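The Black Booth: Building a Draped Tabletop for Our Term Project
26 Jan 2018
4 min read

When our group first sat down in November to decide what to make for the workshop course, we had a long list of ideas and very little agreement, and I am happy to say we are all still friends. What we settled on was a small workspace with dark fabric on the sides and overhead, where things could be set out on a black tabletop and looked at without the rest of the room getting in the way. It sounds simple, and in some ways it was, but the cloth alone took up most of our first two weeks!

Dilek Yalçınkaya had sewn curtains before and took charge of the fabric. We had 500 liras to spend on everything, and she put 163 of it toward cloth (after visiting more shops than I would have had the patience for). The first piece we tried was too shiny. It looked fine in the store, but under a lamp it threw back a gray glare that was worse than the painted wall we were trying to hide. The second was duller and heavier, and it hung much better. We talked for a long time about whether to pull it tight or let it fall in folds. Tight cloth showed every little pucker at the pins, so we let it fall, and I still like the way it looks.

The tabletop was Hüsnü Yüksel's job. He wanted it square so that no side would feel like the front, and he painted it black over three evenings, sanding between coats. Fingerprints show on it terribly. We kept a dry rag nearby and wiped it before each session, and whoever forgot had to buy the tea.

Lighting gave us the most trouble. One lamp left a long shadow beside anything with some height to it, a cup especially, so we moved to a pair, one on each side, and spent an afternoon getting them to the same height. 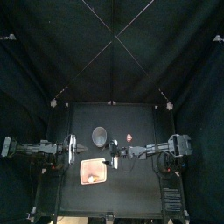
By Sinan Ateş, with Dilek Yalçınkaya and Hüsnü Yüksel

The two lights sit on the left and right walls at matching heights, and the fabric falls in soft folds on both sides of the table. The back wall goes very dark, as we had hoped. For things to set out we stayed with plain everyday pieces, a gray cup and a tray among them, and gray turned out to be a kind color against all that black.

If we were starting again, I would buy the cloth last, once the table and lights were settled, and I would leave more slack at the corners. Dilek would like a washable cover for the tabletop. Hüsnü says the paint only needs one more coat, but he has been saying that since the first one.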